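PRESS RELEASE
2021-08-07

Betover Soccer Club to replace floodlighting at Altach Park

Betover Soccer Club has signed a contract with Nolov for the replacement of the floodlighting at Altach Park. The contract covers the removal of the existing metal halide fittings, the supply and installation of 62 LED luminaires, new control equipment, and the renewal of the electrical distribution serving the main field. Structural design and inspection will be carried out by Wuyts, the engineering firm that surveyed the existing masts in May.

The work will be carried out in three phases. Home matches will go ahead as scheduled throughout, with evening kickoffs moved to the afternoon where a phase requires the power supply to be isolated. Revised kickoff times will be posted on the club website and sent to season ticket holders by email.

Background

The current floodlights were installed when the west stand was built and have been maintained by the club since then. Light levels at the two south corners have fallen below the level required by the league for evening competition, and uniformity across the field has declined as individual lamps have been replaced at different times. Spare ballasts for the existing fittings are no longer stocked by the supplier.

Wuyts inspected all six masts. The inspection covered the base plates, anchor bolts, weld seams, access ladders and headframes. The shafts were found to be suitable for continued use. The headframes were not, and new galvanized headframes will be fitted to every mast as part of the contract. The base plates on the north side will be cleaned, recoated and regrouted.

"The survey gave us a clear list of what could stay and what had to go," said Mirjam Vermeulen, facilities director at Betover Soccer Club. "Keeping the shafts means we avoid new foundations, and we avoid digging up the drainage on the north side, which was relaid fairly recently and is working well." 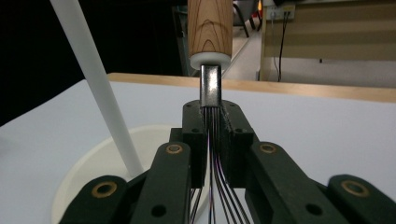 Lighting design

The new luminaires will be mounted with individual aiming brackets. Each bracket is set against a fixed scale before the headframe is lifted, and the angle is then checked from field level with a light meter. Asymmetric optics have been specified for the front row of each headframe, together with rear shields on the east side, where the closest homes are located. The design reduces spill light beyond the boundary fence compared with the existing installation.

Color temperature will be the same for all fittings. Dimming will be available in three preset levels: match, training and maintenance. Training mode lights the full field at reduced output. Maintenance mode uses a single row of fittings per mast and is intended for grounds staff working before and after events.

Controls will be housed in a new cabinet next to the players' entrance. The cabinet will contain the main contactors, surge protection, the dimming controller and a manual bypass. If communication with the controller is lost, the fittings will hold their last setting – a requirement the club added after two matches were interrupted by control faults last season. The bypass can be operated by any staff member holding a cabinet key.

Emergency lighting for the stands and exit routes is on a separate circuit and is not affected by the work. It will be tested before and after each phase, and the results will be entered in the stadium safety log.

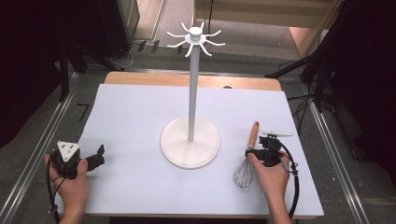

Power for the new installation will be taken from the existing intake room beneath the west stand. The connected load is lower than that of the present system, so no upgrade to the utility supply is needed. The main feeder cables to the four corner masts will be kept if they pass insulation testing. The cables to the two halfway-line masts will be replaced in full, using the existing ducts. Draw pits along the east touchline will be opened and cleared in the first phase, and damaged covers will be replaced.

Phases of work

Phase one covers the intake room, the control cabinet and the cable testing. There will be no change to the lighting on the field during this phase. The players' entrance will remain open, with a temporary walkway along the cabinet foundation.

Phase two covers the four corner masts. One mast will be out of service at a time, and evening matches will not be scheduled until all four have been completed. A mobile crane will work from the perimeter road. The road will be closed to vehicles during lifts, and deliveries to the club shop and kitchen will be directed to the north gate.

Phase three covers the two halfway-line masts, final aiming and commissioning. Readings will be taken on a fixed grid at field level, with vertical readings toward the main camera position. Wuyts will issue the structural completion certificate and Nolov will issue the electrical test records. The league will then be invited to carry out its own inspection before the first evening match.

Lift work will stop when wind speed at headframe height exceeds the limit given in the crane plan. Days lost to weather will be added to the phase in which they occur.
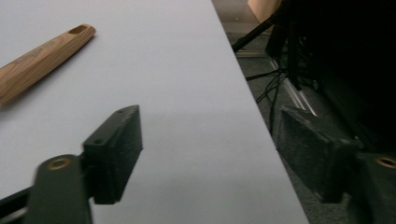
A wooden handle lying on a white tabletop.

Information for supporters and neighbors

The parking area behind the south stand will be used for material storage during phases two and three. Supporters with accessible parking permits will be given spaces at the north gate. Entry to the south stand will be by the usual turnstiles.

Work on site will take place during the day. Final aiming has to be done after dark, and residents on the streets next to the east boundary will receive written notice before those sessions. Comments about light spill can be sent to the club office, where they will be logged and passed to Nolov for checking against the aiming records.

Removed lamps contain mercury and will be taken away by a licensed waste handler. Steel from the old headframes will be sent for recycling. The control panel from the old system will be kept as a source of parts for the training ground, which uses the same type of contactor.

Youth and women's team training on the main field will move to the training ground for the whole of phase two. Coaches have received the revised schedule.

Contact

Mirjam Vermeulen
Facilities Director, Betover Soccer Club
Altach Park, West Stand Office

Requests for lighting drawings and site visits should be made in writing to the West Stand Office. Visitors to the work area must wear a hard hat, high-visibility vest and safety footwear, and must sign in at the players' entrance.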